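2 Dec 2022, bench 2, toast task

Target for today was 50 demos, slice out of toaster and into rack. Tamer Daher on teleop, me on labels. Got to 12 before lunch, then Fang dropped its connection to the logger and we lost a while restarting. Vemex build from November, still not patched.

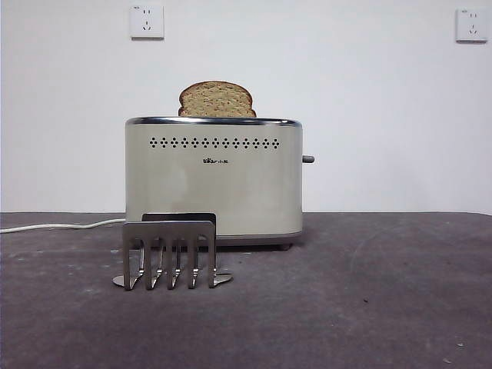

Start pose matters more than we thought. Policy trained on the old set goes to the same spot regardless, so from now on we shift things between episodes, a bit each time. Rack stays in front of the toaster and left of the lever for this batch, slice sticking up out of the slots so the fingers have crust to grab. Will move the rack over to the right in the next lot. Also wipe the table, crumbs are getting everywhere.

8 episodes binned so far, mostly slow or hesitant grasps. Tamer wants to keep them as recovery examples. Fine but seperate folder pls, not mixed in with Plurkska.
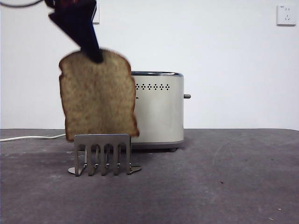

Slice held by the top edge, over the rack.

Lining up with the gaps is the hard bit, side view doesnt give enough depth. Try adding wrist view tomorrow. Ep 57 in the old set has the wrong task label, fix before retraining.

To do: more bread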